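Print this page | E-mail this page

Notebook, 10/12/26. Brick sorting, both arms.

Moushumi drove in the morning, I took over after lunch. 42 episodes kept, six thrown out. That brings the set to 113. Two of the six were my fault (let go too high over the tray). The rest were dropped frames on the left wrist stream, same fault as before. Swapped the lead, no change yet. Piyumi Bhuiyan wants the start positions more mixed, so we tip the bricks out by hand before each run and leave them how they land.

Task text is still "put the bricks in the tray by colour". Okafor loader reads it fine. 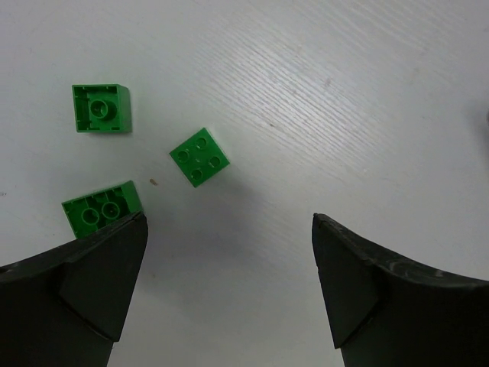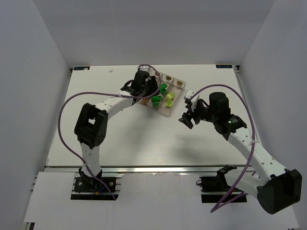 Wrist and overview views, all from this setup.

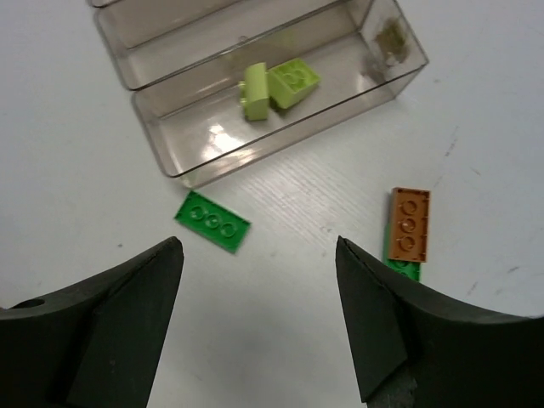 Labelling is the slow part. We need to agree what counts as a clean start before Moushumi does the next batch. A green brick under an orange one, as in the last view, should get its own tag, as the arm has to lift the top one off first. I would also tag bricks lying hollow side up, like two of the greens in the first view. Grip height may need to differ for those. Will ask Piyumi if she wants them split out or left in the main set.

To do: check left stream timestamps, back up to Osteo, wipe the table.

We use cookies to remember your settings. Accept | Manage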